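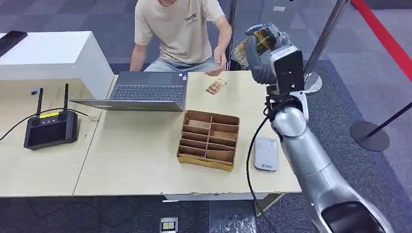 One member at Winden, answering the open item at the end of our form, wrote that she had stopped entering the monthly medal when the back tees were moved again, and that a shorter course would bring her back. Comments of this kind came up at all three clubs, mostly from players with handicaps above 20.

4.2 Course length and time to play

Search this journal Advanced search Go

We compared round times at Hirnham, Lister and Winden before and after each club opened a forward set of tees. Starters wrote down the time each group left the first tee and the time it walked off the eighteenth green. Groups that stopped after nine holes were dropped. The final set held 1687 rounds, most of them played between April and September.

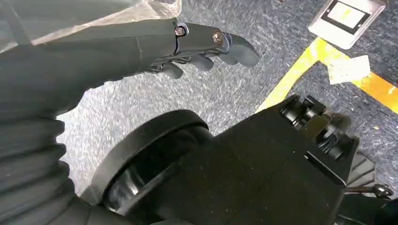 Rounds from the forward tees were shorter at Hirnham and Lister but not at Winden, where the par threes hold up play whichever tees are in use. At Lister the gain came almost entirely on the back nine — the holes with long carries over the brook. Players who changed tees lost fewer balls there and spent less time searching.

Handicap did not explain the difference by itself. Low-handicap players who moved forward also finished sooner, although few of them chose to move.

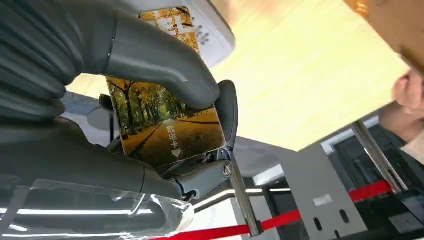

Green firmness was a second possible cause. We used the Bunnag scale, which scores each green from 0 to 40 after a drop test, and took readings before the first group went out. Firm mornings went with slightly slower rounds at Hirnham and made no clear difference elsewhere. We did not take readings in the afternoon, so later groups may have met harder greens than our scores show. Wind was not recorded at Lister until June, and those rounds are left out of the combined model in Section 4.3.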